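**Project report, Audio Systems Module – submitted 12/7/21**

## 1. Purpose

The project compared two ways of treating a small listening room for stereo playback. The work was carried out in the Chisholm building, using a pair of Fovomov bookshelf loudspeakers and a Colum integrated amplifier. Measurements began in September.

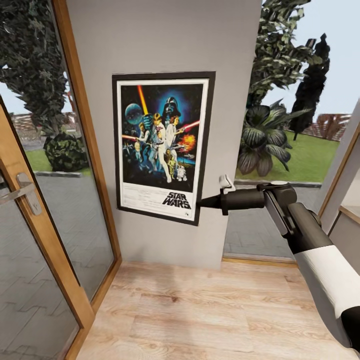

## 2. Method

Sweeps were recorded at 10 microphone positions, first with the room untreated and then with Cillgate absorption panels at the side reflection points. A second layout moved the same panels behind the listener. Speaker distance, toe-in and volume setting were held constant. Some 2222 sweeps were stored; those spoiled by corridor noise were removed, and 1226 were kept for analysis.

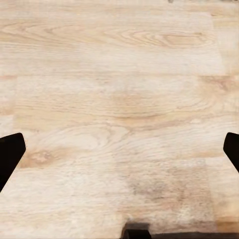 *Figure 2. Light wood surface, seen from directly above.*

## 3. Results

The side layout shortened decay times in the upper midrange and gave a steadier center image in listening tests. The rear layout produced a smaller change – in the bass, neither had a measurable effect. A strong room mode remained in both cases, and moving the loudspeakers forward reduced it more than any panel did.

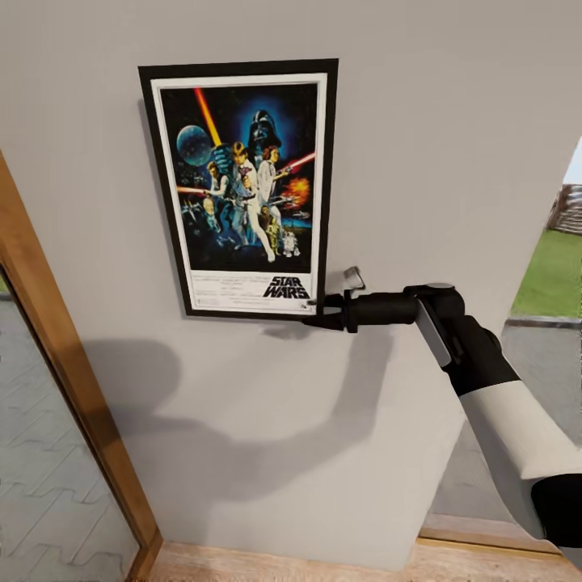

Chisholm, in written comments on the draft, asked whether the listening tests had been blind, and noted that "a steadier image is easy to hear once the panels are in plain sight."

The tests were not blind. Section 3 should be read with this limit in mind, and a repeat with a cloth screen is proposed.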